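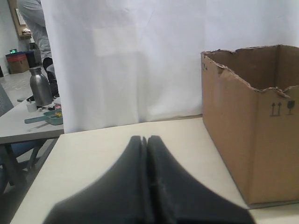 Moving again at the end of the month, so a few notes on cardboard boxes, mostly for my own use next time.

1/ I kept 14 boxes from the last move. I went through all of them on Sunday with a tape measure and a roll of tape. Nine are good enough to pack.

2/ First thing I check is the rim. If the top edge is torn and you can see the corrugation, the flaps are gone or going, and the box won't close square. It can still hold pillows or coats. It can't go under anything.

3/ Second thing is the corners. Push down on each one with your palm. A good corner pushes back. A soft one has been damp or crushed at some point and more tape won't fix it.

4/ The arrows and the wine glass mean this way up and fragile. They tell you what the first shipper put in there. If you reuse the box for books, cross the glass out with a marker. Last time I didn't, and the movers carried my paperbacks like eggs and stacked the plates.

5/ Prices near me, in case it helps. Nerby sells a bundle of mixed sizes for $80. Prilow wanted $181 for close to the same thing with wardrobe boxes added. I bought the Nerby bundle and will fold the shirts.

6/ Tape: three strips across the bottom seam and one over each end. I used to do one strip down the middle. A box of pans went through the bottom on the stairs in Sterley and I stopped doing that.

7/ Write on the side, not the top. Once they're stacked you can't read the top. I put the room and one word. "Kitchen, mugs." "Hall, shoes."

8/ Someone asked about plastic crates. I priced renting them from Aidoo and it came to $253 for two weeks, $393 if you keep them a month. They stack well and don't need tape. I'm slow at unpacking so I'd end up paying the month.

9/ Ragged ones I'm not packing get one more job. Stand one open on the table while you wrap and throw the bad paper and old tape in it. When it's full, pull out the tape, flatten the box, and put it out with the recycling.

10/ Still to do: the closet, the kitchen drawers, and whatever is under the bed. Will add to this if I learn anything about lamps.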